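Curkolano Tabletop Garment Rack: Review

Reviewed by Panya Rojanasak
Category: Laundry and closet

The Curkolano is a freestanding garment rack intended for use on a table or counter. It consists of a silver horizontal rail, white rounded connectors at the two ends of the rail, and the supports below. I bought mine in December to replace a Pruitt over-door bar that had pulled its screws out of the door twice. It has been in regular use since then for sorting, drying and short-term hanging.

Assembly

The instructions are a single folded sheet with drawings and no text. The rail pushes into the connectors and seats with a firm click. No tools are supplied or needed. The left connector on my unit was tight and took several attempts; the right one went in at once. Check both before loading the rail. A half-seated connector looks the same as a seated one from the front.
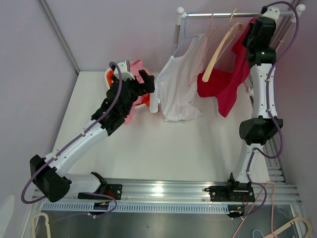
Rail and connectors

The rail has a smooth finish and hangers slide along it easily. This is useful when loading and less useful when the table gets bumped, as there are no stops or notches to hold spacing. Light tops on thin hangers tend to drift together. Silicone hanger rings solve this but add cost.

Fingerprints show on the rail. A dry microfiber cloth removes them. The white connectors have picked up a little gray from handling at the right end, and dish soap took off most of it.

I left a damp cotton bathrobe on the rail over a Friday night. There was a slight bow in the middle the next morning, and it went away when the robe came off. I would not use the rack for coats or wet denim. Shirts, blouses and children's clothes are well within what it can handle.

Placement

The rack works best along the back edge of the table, which leaves the front free for folding. I keep the basket at the back left, next to the rack, and move garments from one to the other without walking anywhere. Long items will touch the tabletop. A shirt hangs clear if the hem is not too long; a dress does not. Anyone who mostly hangs dresses should buy a floor rack.

The basket matters too. Perforated plastic lets air through, but a basket that small fills quickly, and large garments draped over the rim end up on the table.
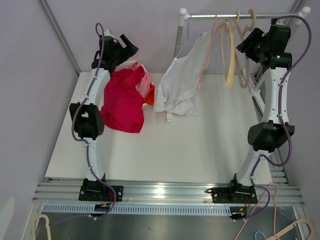 Comparison

Isauro Zepeda lent me his Juro rack for 2 weeks. The Juro has a heavier base and does not move when a hanger is pulled off sideways. Its rail is painted, and the paint had worn through where the hangers sit. The Curkolano shifts a little on a smooth table. Rubber pads from a hardware store reduced this.

The Plider folding rack is cheaper and packs flat. Its hinges loosen with use and the rail sits at a slight angle, so everything slides to one end. I returned it.

Pros
Quick to put together, no tools
Smooth rail
Connectors have not loosened

Cons
No hanger stops
Too low for long garments
Slides on smooth surfaces
Instructions do not show a weight limit

Rating: 4 out of 5. One point off for the missing hanger stops. Replacement connectors are sold in pairs, and the part number is molded on the inside face, so pull one off the rail before ordering.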